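Home | Shows | Get Involved | Rentals | Contact

Auditions & Calls

4 min read

Singers and actors wanted for Yip, a new chamber musical

Okay, so I've been sitting on this for a while and I'm so happy I can finally post it. I'm the music director at Flirbridge Stage, and we're casting our next show! It's called Yip, it runs 80 minutes with no intermission, and it's set in a ferry terminal where everybody has missed the last boat. It has eleven songs, one very long argument in four-part harmony, and a dog who is never seen but has a solo (sung offstage, and yes, you can audition for it).

We workshopped the first half last spring under the title Plevano, which is the name of the town in the story. If you came to that, you'll know the ferry song. It's still in. The cannery number is gone, sorry, I liked it too.

Who we're looking for

- The Ticket Clerk. Mezzo, any age over 30. Low G up to a comfortable D. She barely leaves the stage, so stamina matters more to me than big notes.
- The Brothers. Tenor and baritone. You don't have to look alike, but you do have to breathe together, and we'll try people in pairs at callbacks.
- The Pilot. Bass or bass-baritone. Mostly spoken, then one song near the end that sits really low.
- Dog / Announcements. Any voice type. You'll sing from the booth and do all the terminal announcements live.
- Ensemble of six. Strong readers please - the harmony in the argument is tight and there isn't a piano line to lean on.

We'd also love to hear from actors who play accordion, clarinet or cello. Two of the ensemble tracks have instrument parts, and I can move things around for the right person.

What to bring

One song, two minutes tops, from anything you love. Folk, opera, something you wrote, all fine. I'd rather you skip songs from Yip even if you learned one at the workshop. Bring sheet music in your key, because our pianist is great but transposing at sight at nine at night is a lot to ask. You'll also read a short side from the script, which I'll email when you book your slot.

Pay and schedule

Every cast member gets a flat fee of $1000 for rehearsals and the run, and the Ticket Clerk gets $2805 because of the extra rehearsal calls. Rehearsals are evenings, 6:30 to 9:30, starting in September. The house seats 181, so you won't be wearing a mic (the Dog will, obviously). We can work around one or two conflicts if you list them up front. Tech week, no conflicts at all, please.
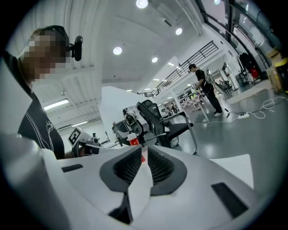 How to sign up

Email the Flirbridge office with "Yip" in the subject line and tell me which part you're after, your voice type, and whether early or late evening suits you better. A resume is nice but not required. Same for a headshot. If you can't come in person, send a video - one take, phone is fine, no reverb.

Auditions are upstairs at the Nulura Building, room 3070. Take the elevator on the parking lot side, as the front one stops at two. Doors open at 5:30 and there's a hallway where you can warm up as loudly as you want.

Callbacks will be by email within a week, and I write to everyone either way. Questions about range, keys or the cello part can come straight to me at the same address. Come sing!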